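**Zomard sets October disc release for restored *Prendergast***

Home video label Zomard will release a restored version of the erotic thriller *Prendergast* in October, the company said. The release is a two-disc set and contains both surviving cuts of the film, neither of which has been available in high definition before.

Directed by Bevan Fairweather, *Prendergast* follows a private investigator, played by Rhys Merrick, who is hired to find a missing hotel pianist and becomes involved with the hotel's owner (Bronwyn Donnelly). The film had a short theatrical run and was then sold to video in two versions. The theatrical cut was issued on rental tape. A longer cut, with a different final reel and an extra subplot set in the hotel laundry, was issued overseas and has circulated mainly through copies of that tape.

The restoration was carried out at Javis, a post-production house that has worked on several earlier Zomard titles. The original camera negative was scanned at 4K for the theatrical cut. For the footage found only in the longer cut, the negative could not be located, and the team worked from an interpositive held by the director. Grain and contrast differ between the two sources. Javis matched the grade from shot to shot but did not apply grain reduction to either element. 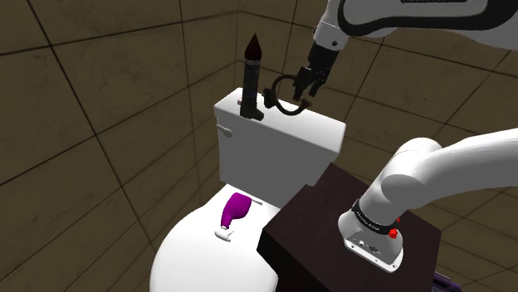
*Bathroom with brown tiled walls and a white toilet. Computer render.*

Kiri Treloar, who supervised the work at Javis, said the main problem was a row of vertical scratches running through the fourth reel. "They go through 966 frames without a break," she said. "Automated tools removed the scratches and also removed part of the rain. We went back and painted those frames by hand." A further 703 frames elsewhere in the film needed repairs for torn perforations or splice damage.

The picture is presented in its theatrical ratio of 1.85:1. Earlier video editions were open matte, with extra image at the top and bottom, and a boom microphone was visible in two of the hotel bar scenes. Fairweather approved the new framing and the color grade. The night exteriors are now darker and less blue than on tape, in line with a reference print that he kept.

Sound has been rebuilt from the magnetic tracks. The theatrical cut carries the original stereo mix. The longer cut is in mono for most of its length, and no surround remix has been made for either version. Subtitles in English are included on all feature content, but the commentary is not subtitled.

Extras on the second disc include a new interview with Donnelly, a 64-minute documentary on the production, and a reel of camera tests without sound. Merrick and Fairweather recorded a joint commentary for the theatrical cut. The longer cut has a separate commentary by Rawiri Hapeta, who edited the film and has not spoken about it at length before. Hapeta said the alternate ending was assembled first - the theatrical ending was shot later, over two nights, after the original financier asked for a clearer answer to who had killed the pianist.

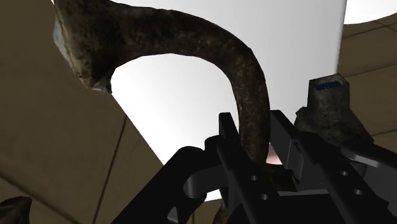
*Dark, mottled curved form against a pale background. Computer render.*

The score, long out of print, is not part of the set. Zomard said the music rights for a separate album belong to another party and that talks have not concluded. The trailer is included, although it survives only on videotape and is presented in standard definition.

A theatrical booking of the restored longer cut is planned ahead of the disc. Joltine, the repertory programmer handling the screenings, will supply it on DCP only. The first show starts at 9:15 p.m. and will be followed by a discussion with Fairweather and Treloar. Venues outside the first run have not been confirmed.

The discs are coded for Region A. Zomard has no current plans for a streaming release and said that a single-disc edition, with the theatrical cut and its commentary, may follow if the first pressing sells out.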